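Dutwood Market Hall to Reopen With 87 Stalls After Interior Work

Dutwood Market Hall will reopen to the public in October following the completion of interior work on its ground floor and upper gallery. The operator, Mulcahy Retail Properties, confirmed that 87 permanent stalls and small shop units have been leased, with a further group held back for short-term traders during the winter season.

The hall stands at the north end of Plimau Street, a short walk from the Dokurness ferry landing, and has served as the main shopping destination for the district since the old freight depot was converted. Most of the food traders who were moved to the parking deck during construction will return to their former places along the east wall. Clothing, housewares and repair services will be grouped on the upper gallery, which can now be reached by elevator from both entrances.

Under the new floor plan, 1239 square meters of selling space will be available on the ground floor. Aisles have been widened to allow strollers and wheelchairs to pass in both directions, and the central seating area has been moved closer to the bakery and coffee counters. Public restrooms are located beside the Plimau Street entrance.

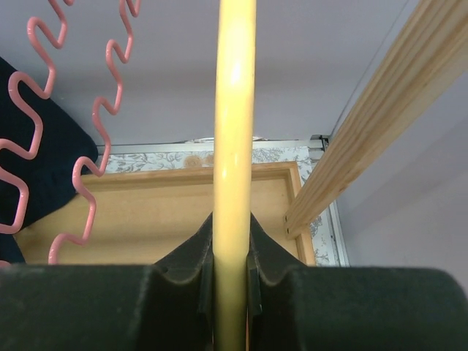
Leases for the short-term units will be offered for periods of four to 12 weeks. Applications are open to makers, growers and secondhand dealers based in the Dokurness area, and preference will be given to businesses that have not previously traded in the hall. Each unit is supplied with lighting, one lockable cabinet and a power outlet. Traders may choose their own fixtures and colors within the limits of the design guide, which permits a wide range of finishes, from plain matte surfaces to a glossy pale yellow with a bright white highlight where it catches the light. Signs must be submitted for approval before installation.

Opening hours will be 8 a.m. to 6 p.m., with the food counters remaining open until 8 p.m. The parking deck behind the hall provides 310 spaces, of which 111 are reserved for visits of under one hour. Shoppers may park free of charge for the first 30 minutes. Deliveries to traders will be made through the rear gate and must be completed before the hall opens.

The bus stop on Plimau Street, which was closed during the work, will return to service on the day of reopening. The temporary stop outside Dutwood Library will be removed at the same time.

A full list of traders and a copy of the floor plan are available at the Mulcahy leasing office on the upper gallery. Applications for short-term units will be accepted at the same office until the end of September.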